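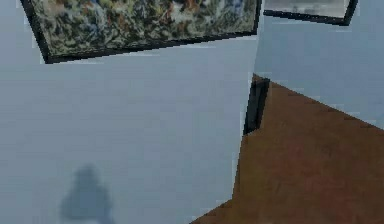

4.3 Montagem e calibração da câmara de punho no simulador

Esta secção aplica-se à célula virtual Ollell com braço Kirnano e substitui a folha distribuída em April. A câmara real do punho calibra-se pelo procedimento 4.5.

Antes de começar, feche todas as sessões abertas da célula. O ficheiro de cena fica bloqueado enquanto houver uma sessão ativa.

1. Abra a cena de verificação e coloque o braço na posição de repouso.
2. No separador Sensores, selecione a câmara de punho e confirme que está associada ao último elo, e não à base.
3. Introduza o desvio da câmara em relação à flange: 62 mm no eixo Z, zero em X e Y.
4. Defina a distância focal em 754 píxeis, igual em ambos os eixos.
5. Rode o punho até a câmara ficar virada para a parede com o quadro grande. Nesta pose a imagem aparece inclinada e a moldura preta atravessa o canto superior em diagonal. Não corrija a inclinação no sensor.
6. Verifique se os dedos da garra ficam fora da imagem. Se aparecerem, repita o passo 3.
7. Grave 20 imagens com o braço parado e guarde o ficheiro de calibração.

Nota: a mancha escura e difusa na parte inferior da parede é uma sombra projetada – não é sujidade na lente virtual nem erro de textura. Não desligue as sombras para a eliminar, pois o detetor é avaliado com elas ativas.

Nota: os contornos em escada no limite entre a madeira e a parede são normais em baixa resolução. Para inspecionar arestas, aumente a resolução só na pré-visualização.

Atenção: nunca copie o ficheiro de calibração do simulador para o controlador do braço real. Os dois usam o mesmo nome e o controlador não avisa.

Se o programa apresentar o erro 1,116, o elo do passo 2 não foi encontrado. Recarregue o modelo do braço e recomece no passo 1.

Revisto por Steinar Bech, terça-feira, 21 de maio. Pedidos de alteração a Abbas Hassanpour, posto de Jiltusville.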